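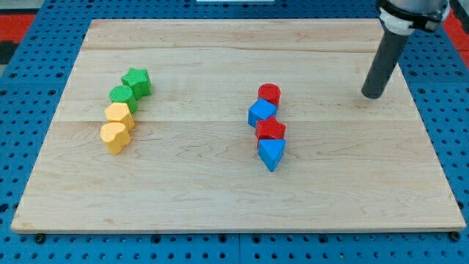 Block news from Hemari Room

Print this item | E-mail to a friend

Quick one from me as the newsletter goes off at four and I've still got paint to wash up. It's been blocks, blocks, blocks in Hemari Room all through May and a few of you have asked at the door what we're up to, so here goes.

We've been doing lines. Rows, really. The children call them trains or queues or "my long one" depending who you ask. Started with Thandeka putting the small wooden shapes out on the low table one morning with nothing else. No cars, no animals, no baskets of bits. Just the shapes. Hearts, stars, cubes, cylinders, triangles, the flowery one that everybody wants. Then she sat down and started a line of her own and said nothing at all. Took four minutes for the first one to come over. Ten for the whole room.

Two sorts of line keep coming up, and I find this bit really interesting so bear with me.

First sort is what I'd call keeping the colours together. All the greens, then all the yellows. Doesn't matter what shape they are, a star can go next to a cylinder, a flower next to a heart, it's the colour that's in charge. Most of our younger ones go here first, and they are very strict about it. If you sneak a green in with the yellows you will be told.

Second sort is taking turns. Red, blue, red, blue. Harder than it looks! You have to remember what you just put down and want the other one, and a lot of three year olds get as far as red, blue, red and then the pull of a second red is just too much. That's fine. We don't correct it. We say it out loud as we touch each one, "red, blue, red, red", and quite often a little hand comes in and swaps it. Sometimes it doesn't, and we go and have our snack.

Shapes are the next layer on top. The children who are steady with the colours have started asking what comes next if it's the shape that changes. Or both. One child (you know who you are, Mum and Dad) made a line that went pointy, round, pointy, round and ignored colour altogether. I'd never have thought of pointy as a group. Triangles and stars and the bottom of the heart all counted. The cube was argued over. It went in with the pointies in the end, for its corners.

Words we've been using, in case you'd like to use the same at home - next to, touching, between, first, last, in front, behind, the other one. "Touching" is the big one. Some children like every block squashed up tight to the one before and will go back down the line with a finger to close the gaps. Others like a space. Both are good. There was a proper falling out over it at the round table and we ended up with two lines and a big stretch of bare table between them, which has become a sort of rule. You don't build in the middle. The middle's for elbows.

Flat shape names: we say them if we're asked. Cylinder is a great favourite because of how it sounds. Prism has been tried and mostly comes out as prison. We do also say "the triangle one". Don't worry about getting it right at home, and please dont feel you need to do flash cards or anything like it. The talking while you're doing it is the thing.

The surface matters more than I expected. On the carpet the small ones tip and everyone gets cross. On a bare wooden board they stand up nicely and you can hear them go down, a nice little clack. Gert cut us some boards from offcuts and sanded the edges, and they now live behind the door. You'll see children carrying them two to a board, very seriously. We've asked that the boards stay flat on the table or the floor and not on laps, after one afternoon of everything sliding off at once. Thank you Gert. More if you've got them.

Print this item | E-mail to a friend

SOME THINGS TO TRY AT HOME

You don't need our blocks. Buttons (big ones, and stay with them), pasta, socks, pegs, spoons and forks. Riaan did it with his two using tins from the cupboard and says it was the quietest half hour of the week, then nobody could find the chopped tomatoes.

Start a line and leave it. Put down four things with an order to them, say red peg, blue peg, red peg, blue peg. Go and fill the kettle. See what's there when you come back.

Do a wrong one on purpose. They love this. Put two reds together and look pleased with yourself. Wait to be told off.

Swap builders. You put one, they put one. You have to follow what they're up to, and you will get it wrong, and they will explain it to you very slowly.

Make it turn. Lines don't have to go straight. A slanty one across the board is much trickier for keeping things touching, and going round a corner trickier still.

Feel it with eyes shut. Pop three or four shapes in a pillowcase. Find me the star. Find me the round one. The heart gets called a strawberry a lot, by feel. Also a bum. I'm just passing it on.

Hide one. Show the line, everyone closes their eyes, take one away and close up the gap. Which has gone? Keep it to four or five blocks to begin with. With the taking turns sort of line they can work it out even if they don't remember, and you'll see the face when that clicks.

Tidying counts too. We put the blocks away by colour one day and by shape the next, and the children choose which when we start. It takes ages. Twice as long as just scooping them in, I timed it. But it's the same thinking as the lines and it means the tray goes back on the shelf with everything in it, mostly.

MISSING BITS

Speaking of which. There should be 78 shapes in the Hemari set and there aren't. If you find a small wooden block in a coat pocket, a wellie, the bottom of the buggy, please just pop it in the dish by the signing-in book. No questions. They do travel. Last term one came back from a holiday in Wales.

Please don't wash them in the sink if they've been somewhere horrible! The wood swells and the colour goes patchy. Damp cloth, dry them straight off, stand them on a towel. We'll give them a proper wipe when they get to us.

NEW BLOCKS FOR MSIMANG ROOM

The older ones have been borrowing ours and giving them back sticky, so this is good news. The spring fair made £1,605 in the end, thank you thank you to everyone who baked, carried tables, bought a raffle ticket or stood in that wind. Out of that £795 is going on wooden blocks for Msimang Room. Big ones for the floor plus a tray of the small colour shapes so that both rooms can have lines going on at once. The rest is for the mud kitchen, and Khanyisile is doing a seperate item on that so I won't tread on her toes.

They should be here before half term. There'll be boards to go with them if Gert's saw holds out.

Shelf space is a bit of a worry. The old Niken unit in Msimang has a drawer that sticks and the blocks won't fit in it anyway. If anyone has a low open bookcase going spare, knee height, no doors, nothing that tips, could you catch me or Thandeka at pick up. Doesn't need to be pretty. We've got paint.

COME AND BUILD

Stay and play for blocks is on the Ludgate side of the building, 9.15 till 10.30, usual door. Younger brothers and sisters very welcome, we'll have the big soft cubes out for the babies in the corner. Tea and toast 99p, squash is free. You will be on the floor so wear something you don't mind. There are a couple of proper chairs for grandparents and sore knees, just say.

We'd like to try one really long line down the corridor from our door as far as the coat pegs. The children have been asked to decide the order. At the moment it's two camps, the keeping together lot and the taking turns lot, and we may have to do one down each side of the corridor and walk up the middle. Bring a few of your own blocks if you can bear to part with them for a morning, put a bit of tape underneath with your name on or you'll never see them again.

If your child has made a line at home that they're proud of, draw it for us or have them tell you the order and jot it down. Back of an envelope is fine. We're sticking them up by the sinks at child height and they do get read, out loud, block by block, while hands are being dried. There's a good one up there now that goes sock, spoon, sock, spoon, cat.

Right, paint pots.

Lungile Nkuna
Hemari Room

Print this item | E-mail to a friend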